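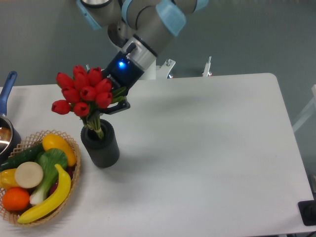

Red tulips and the ribbed gray vase.

Blog > House > Small Things

I bought the tulips in July for the white table. The bunch has 11 heads and cost 4 dollars at Keskin. The vase is from a shop in Surthorpe — dark gray, plain, with fine ribs around the sides.

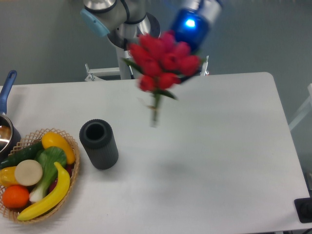

Filed under: Table and Flowers

The wicker basket stays on the left with the banana and the rest of the pretend produce. I tried it in the middle for a week and went back. The saucepan with the blue handle needs a hook — Istine sells them.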